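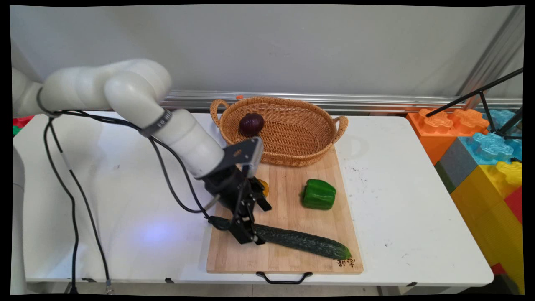

The arm over the cutting board, with the cucumber and green pepper. The onion is in the basket behind.

Menbridge Makers' Circle
Minutes of the March meeting, held at the Etel workshop

Present: 7 members, plus two hosts from Etel. Apologies were received from 4 members.

The meeting opened at 6:30 p.m. in the front room and moved to the workshop for the demonstration. Items 4 and 5 were taken afterward over coffee.

1. Minutes of the last meeting
Approved with one correction. The drill press was lent to the Fokoten repair shop and has not been given to them. It should be back before the summer fair.

2. Demonstration visit
The chair thanked Etel for having us, and for keeping the building open late. The hosts gave a short talk first and then we all went through to see the arm working, which was the part everyone had come for!

The task was sorting vegetables between a bamboo cutting board and a wicker basket. It sounds small when written down, but members stood and watched for the better part of an hour and had to be called away. The hosts explained that vegetables make good practice because no two are the same shape. A cucumber is long and bumpy and can be picked up in the wrong spot and swing, a pepper is slick and dents if squeezed, and an onion likes to roll. The arm has a gripper with two fingers, so it has to make do with a pinch for all of them.

The arm made seven tries at the cucumber while we were there. Four ended with it safely in the basket. On the other 3 it slipped out or was gripped too near one end, and the host put it back on the board at a new angle and started again. There was a real cheer for the first good one. The pepper went better than the hosts expected and the onion went worse – it got away twice and one of our members caught it at the edge of the table.

Questions from members, with the answers as noted:

Does it know what a cucumber is? It has been shown many cucumbers and picks its grip from what it has seen before. The hosts were careful not to say more than that.

Could it cut them too? Not at present. Etel wants picking and placing to be steady before anyone hands it a knife, and the meeting agreed heartily.

How hard does it squeeze? The force can be set. They keep it low for soft things, and a ripe tomato is next on their list.

Could younger visitors try it? Yes, with a host at the stop button. Etel would be glad to do this at an open day.

3. Open day
Following on from item 2, members were keen to share a table with Etel at the spring open day in the Benjelloun Hall. Agreed unanimously. We will bring the vegetables and run the sign-up sheet. The hall needs to be asked about power outlets near the stage, as the ones by the door trip easily.
Action: secretary to write to the hall and to Etel.

4. Tool library
The label maker is out of tape again. Two clamps are overdue. Members are asked to write returns in the book and to stop leaving notes on the shelf.

5. Any other business
A member offered a box of surplus motors, free to anyone who can collect. A request was made for a second visit when the tomato work begins, and the secretary will ask.

The meeting closed at 8:50 p.m. The next one is in our usual room, at the usual time. Please bring your own mug.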